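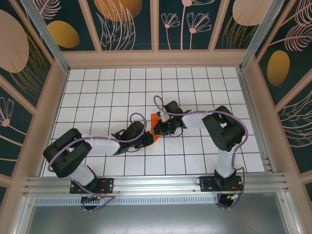 My aunt always said that the last ferry to Plollby waited for no one except the baker, and in all the years I spent my summers with her I never once saw it prove her wrong. She lived at the top of the harbour steps in a house that leaned a little towards the sea, and she kept boats on her kitchen floor. I should say toy boats, though as a child I made no such distinction. The floor was white, ruled into squares by thin black lines, and each square was a mile of open water, and the smallest of the fleet was a flat, angular little wedge of orange that showed up against all that white like a lamp in a window. It was my job to get it home before supper, going square by square, and my aunt's job to be the weather.

She was very good at being the weather. She would stand by the stove with the spoon in her hand and announce a swell off Deltov, or fog coming down as thick as porridge, and I would have to wait where I was until she let me move again. Sometimes she forgot, being busy with the onions, and I lay on my stomach for ages with my chin on my fists, quite happy, listening to the rain in the gutter and the wireless muttering in the next room.

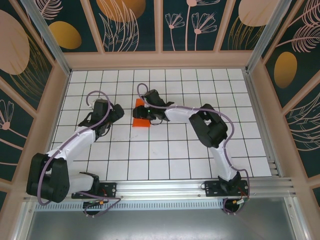

I was thirty-four when the letter came to say she had gone into the cottage hospital and would I please see to the hens. It was April, and cold with it. I took the train as far as Savchuk, where you change for the coast, and sat for 90 minutes in the waiting room beside a man with a cello who ate a whole bag of plums and offered me the last one. Then came the bus, and then the long wet walk along the quay, and there was the ferry with its ramp still down and the baker trotting towards it with his trays over his head. I ran behind him. I have never been so fond of a stranger's back.
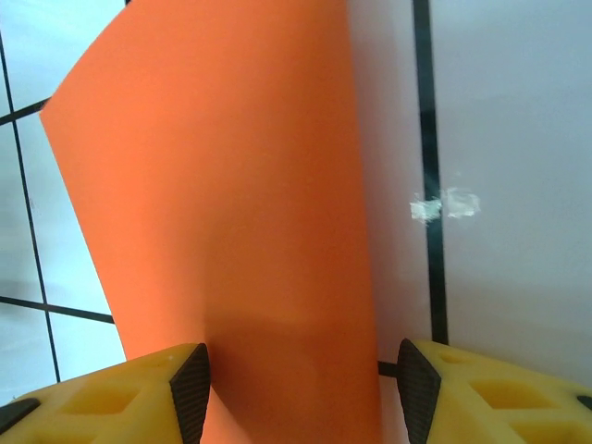

The hens were perfectly well and thoroughly cross. I fed them, and lit the stove, and then, as I couldn't settle, I went looking through the dresser for paper. My aunt had always held that a proper boat needed a proper sail, and that a proper sail should never lie flat. What she liked was a tall piece of bright orange, quite plain, with no printing on it, one side nearly straight and the other swept over in a long, easy curve, so that the colour went peachy towards the top and deepened lower down as if the sun were getting into it. I had forgotten how to fold the hull. I spoiled 5 sheets before my hands remembered on their own, and by then it was past eleven and the kettle had boiled dry.

In the morning I took the boat down to the hospital inside my hat. She was sitting up, looking much smaller than I'd expected, with her hair brushed the wrong way by somebody kind.

"What's the forecast?" I asked her. 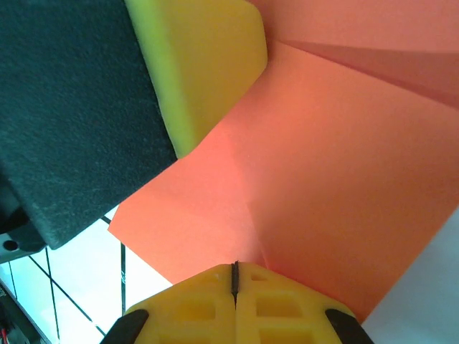
She considered the window for a good while. There was a gull on the sill and a bit of blue over the chapel roof.

"Clearing from the west," she said. "You may come in two squares."

So I moved my chair up, and put the boat on the blanket where she could reach it, and told her about the plums.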